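Week 8 handout: Teaching by demonstration
Notes by Milagros Huamán

The usual claim is that anyone can teach a robot to tidy a shelf in an afternoon. Read the fine print. Sudgate reported 67 percent success after 40 demonstrations, all on one table under one set of lights.
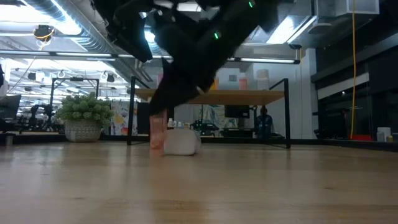 Ask who drove the arms. A practiced operator hides a lot of trouble – small pauses, regrips, a nudge at the shelf edge – and the policy copies those too.

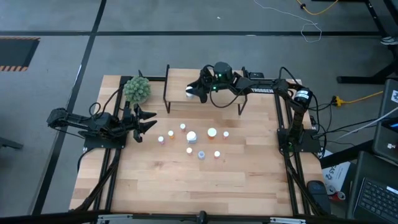 Before Monday, record 10 demonstrations with a new layout each time. Log the failed ones as well. I don't accept averages without them.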